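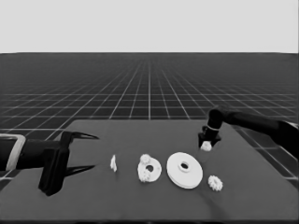 Print this article | E-mail this article

September
By the Automation Desk

Two-arm assembly cells are usually bought on the strength of a video and then tested on the customer's own parts, at the customer's own cost. Firkunis, a software house based in Lerville, sells a simulated cell intended to move that testing to a desktop computer. The package is called Mudik, and we ran it on its bundled gear exercise for 14 working sessions. The parts are small and white, among them a plate with an offset hole and a large disc with a raised inner ring, and the right arm takes the toothed pieces in a short-fingered gripper while the left carries a longer, pointed pair. The exercise is a sensible choice. Gears need both position and angle to be right, and a program that manages only the first will fail at the mesh.

The default view is fixed and looks across the table from the front. It is adequate for checking clearance between the arms and poor for judging alignment. Most of our programming was done with the gripper view open alongside it. 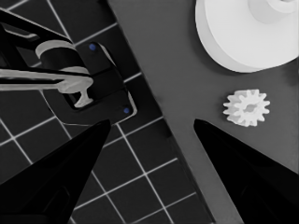
Gripper view in Mudik, with a spur gear near the right finger.

This view is the better half of the product. Teeth and bores are legible at working height, and the fingers stay in shot, so an approach can be corrected by eye before the path is saved. Rendering is almost entirely grey. Firkunis offers a colour mode, which we left off for the sake of frame rate.

Paths are written as a list of poses with a speed and a grip force for each. Contact is calculated at 2000 steps per second. At that setting a desktop machine with a mid-range graphics card kept up with one arm moving and fell behind with both. Halving the rate restored the speed, but lightly held parts began to creep in the fingers.

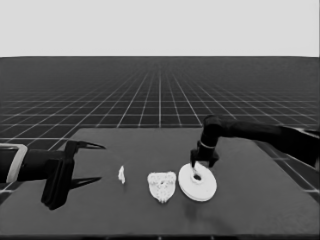 The right gripper over the ring-shaped part, left gripper open.

Arm models are supplied by Foley under a separate licence. Joint limits are enforced; cable runs are not modelled, so a path that passes in Mudik may still need changing on the shop floor. Export is to plain text, with units stated in the header.

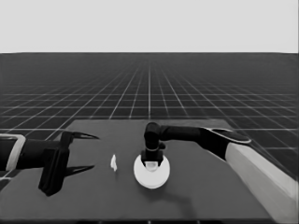
Price and support

Mudik is sold per seat, by the year, and the licence covers 2 computers. Support is by e-mail. Our question on contact settings was answered the next morning, with a corrected file attached. The manual is thorough on installation and thin on grip force, where a table of starting values would save a new user a good deal of trial runs. Firms already holding a Foley licence can add the cell without paying for the arms again.

Related items
Choosing a gripper for small plastic parts
Foley arm models: what the licence covers
Offline programming on a modest computer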